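Trellberg Automation Users' Forum
Board: Faults and Safety Reports
Thread: Gripper released under load after controller restart, two-arm bench cell

bench_lead_north
Registered member, 2000 posts

I wish to report a fault on our two-arm sorting cell and to ask whether other sites have met it. The cell sorts cutlery into trays by handle colour. Both arms are driven from a single Rekora controller, and the emergency stop is wired to the controller input as the installation guide directs.

During a normal run in December the controller logged fault 2362 and restarted without an operator command. On restart both grippers opened fully. One of them was holding a fork above the table at the time and dropped it. The arm then moved to its home position at full speed while a technician was reaching in to collect the fork. The technician was not struck. The cell was isolated at the wall and an internal report was raised the same afternoon.

My understanding had been that the arms hold position after a fault until an operator acknowledges it. Please advise if that is incorrect.

szenasi_site_support
Registered member

Thank you for the report. At the Szénási site we have recorded fault 2362 on two occasions. In both cases it followed a drop in supply voltage when the two arms accelerated together. The fault itself is minor. The movement to home is governed by a separate setting, "home on start", which is enabled when the controller leaves the factory. We disable it on every cell before first use.

I would also observe that no person should have been reaching into the cell while the drives were powered. The operating procedure is clear on this point.

bench_lead_north

The point about the procedure is accepted and has been addressed with the staff concerned. I do not accept that it settles the matter. A person who sees the arms stop and the lights go out will reasonably believe that the cell is off. The restart took 3000 milliseconds by our log and there was no warning tone.

titlow_safety_rep
Registered member

I must disagree in part with the reply from Szénási. A default that permits movement without a command is a defect in the product, whatever the procedure says. At Titlow we treat it as such and have written to the supplier asking for it to be changed. We have also moved the emergency stop so that it cuts power to the drives directly. A stop that only asks the controller to stop is of little use when the controller is the part that has failed.

szenasi_site_support

I have no objection to the change of wiring. I would caution that when drive power is cut these arms have no brakes and will sink under their own weight. Members who adopt the Titlow arrangement should first check what lies beneath each gripper.

bench_lead_north

That caution is relevant to our layout. The cell is back in use at reduced speed, with the forks sorted into the blue, orange and clear trays and both grippers working directly over the table.

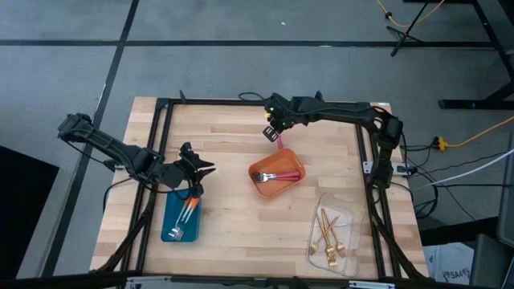

If drive power were cut during a pick, the gripper would come down on the tray or on the table top. We consider that acceptable for cutlery – it would not be acceptable with a hand in the same place. "Home on start" is now disabled and the setting is checked at the beginning of each shift. We have not yet altered the emergency stop.

titlow_safety_rep

I would ask you to reconsider running at all before the stop is altered. Reduced speed lowers the force of a blow but does nothing to prevent the movement.

bench_lead_north

Noted. The wiring change has been requested and our electrician has asked for the Titlow drawing, if it can be released. In the meantime two persons must be present whenever the cell is powered, one of them at the wall isolator.

forum_moderator
Staff

The drawing may be sent by private message. It should not be posted to the board until the Titlow site has confirmed the revision. The thread will remain open for further reports of fault 2362. Members are asked to state the controller software version and whether "home on start" was enabled.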